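4. Evaluation of the Prerkby kit in shared rooms

4.1 Kit under review

The Prerkby kit is sold by Dhillon as a complete package for recording hand-guided demonstrations. The version we bought was priced at $1199 and holds two hand-held grippers, a charging dock and a licence for the Uvau alignment software. Head-mounted cameras are not part of the package and have to be bought on their own. The vendor's manual assumes a single operator at a fixed bench. We wanted to know how the kit behaves when several people work in one large room, as this is how most of our own recording is done.

4.2 Setup and procedure

Each operator completed a practice block before recording. The task set was made up of table-setting work: placing, turning and clearing light tableware on a cloth-covered table. Marker size and print quality followed the manual. Calibration was repeated at the start of each block, and again whenever a gripper had been dropped or had its fingers changed. Ansari handled all calibration so that differences between operators would not affect the result.

Sessions ran for 10 minutes, with four sessions to a block. We did not change the room lighting between blocks. The manual advises blinds on large windows, but we left the daylight in place - a buyer without a dedicated studio would likely do the same.

4.3 Tracking in a busy room
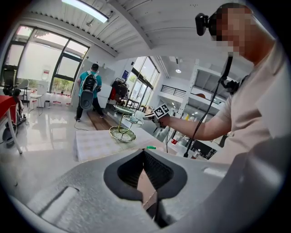
Figure 3. Wide-angle view from the gripper during the serving stand task.

Uvau estimates gripper pose from fixed features in the room and treats moving regions as outliers. The lens takes in a great deal beyond the work surface, which helps when the tablecloth offers little texture. In Figure 3 the three green plates of the stand fill only the middle of the view, while the black window frames and the mezzanine railing behind them give strong straight edges at a distance. The same view also takes in other people, one of them holding up a square marker just above the table. A marker in another person's hand must not be used as a fixed reference, and the software offers no setting to exclude one by its number. We filtered these detections in our own script before alignment.

Reflections were a second concern. The glossy white floor mirrors the windows, and features found on it shift with the viewpoint. We masked the floor by hand in the Brirnby viewer, a slow step that the vendor should automate.

4.4 Handling

Operators found the grip comfortable, but the trigger return spring was too stiff for light tableware. Dhillon lists a softer spring as a spare part. We had not tested it at the time of writing.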